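How to Seal a Stone Countertop

Posted Apr 15, 2020 in Kitchen Surfaces

Most granite needs sealing now and then, and so does nearly all marble. The job takes an afternoon of light work and a night of leaving it alone. I use Zisar, a water-based sealer, but the steps are the same for any sealer that soaks in. If the label on yours says something different from what I say, follow the label.

Test first

Put a spoonful of water on the stone near the sink and another near the stove. Leave both for 15 minutes and wipe them up. If the stone has gone darker under the water, it is ready for sealer. If it looks the same, stop and test again in June or whenever you next think of it. Sealer put on stone that doesn't need it dries on top and leaves a haze.

Dark speckled granite is hard to read. Look at it from a low angle with daylight coming across it, and compare the test spot with the stone next to it.

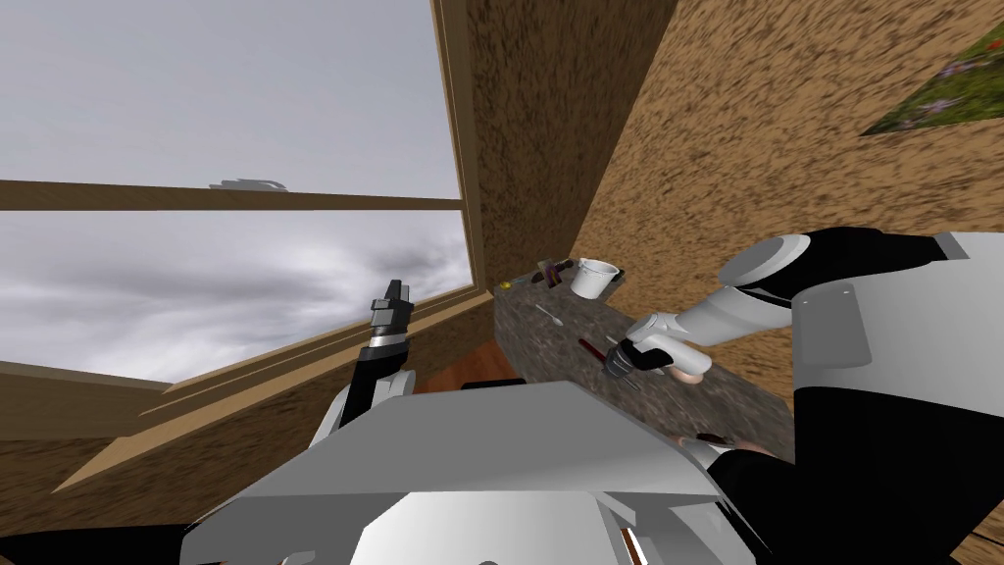 What you need

Stone sealer, one bottle
Stone cleaner, or dish soap and warm water
Lint-free cloths, more than you think
A plastic scraper
Masking tape
Rubber gloves

Cleaning

Take everything off the stretch you are going to seal. Scrape off anything stuck on, keeping the scraper flat. Wash the stone, rinse it twice, and dry it with a towel. Soap film is the usual cause of a patchy finish, so don't skip the second rinse.

Oil stains have to come out before you seal. Mix baking soda and water to a thick paste, spread it over the stain, cover it with plastic wrap and tape down the edges. Leave it overnight. Old stains can take two or three rounds.

Then let the stone dry for a full day. It holds more water than it seems to – especially around the faucet.
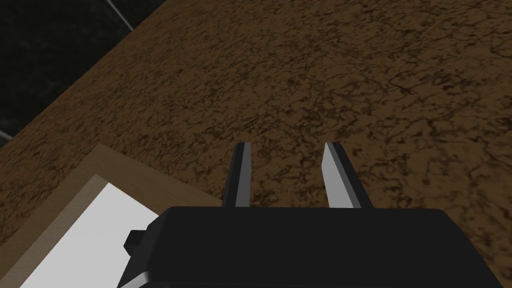
Tape off wood trim and painted walls. Most sealers wipe off wood if you catch them right away, but on bare or oiled wood they leave a mark.

Putting on the sealer

Work in sections about as wide as your arms can reach. Wet a cloth with sealer and spread an even coat, going right into the corners and along the front edge. The front edge gets missed a lot, and it takes the most spills.

Let it stand for the time on the label. Add a little more wherever it soaks in fast. Wipe off all the extra with a dry cloth before it gets tacky, then buff with a clean one.
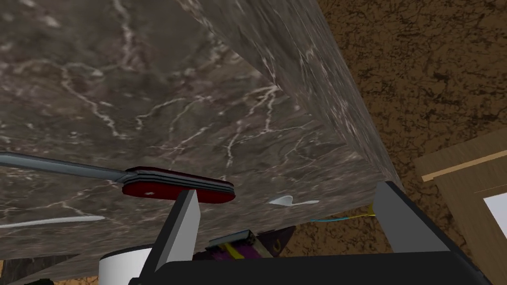 A reader wrote in to say that two thin coats worked much better than one heavy one on her marble, with an hour between them, and that the heavy coat had taken her most of an evening to buff out. I agree with her on marble. On dense granite one coat is usually plenty.

If you do end up with a haze, wet a cloth with fresh sealer, rub the hazy area for a minute and wipe it dry at once. The new sealer softens the old.

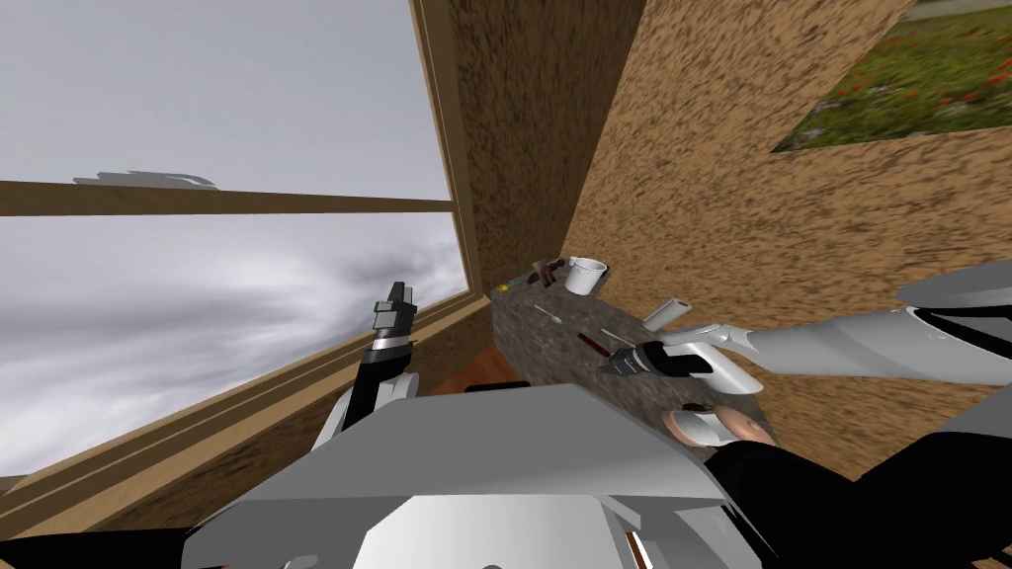
Keep water off the counter overnight, and don't use any cleaner on it for three days. After that, do the water test again in the same two spots. If one of them still darkens, give that section another coat.

Sealer slows stains down and gives you time to wipe. Lemon juice and vinegar will still etch marble, sealed or unsealed, so keep a cutting board under anything sour.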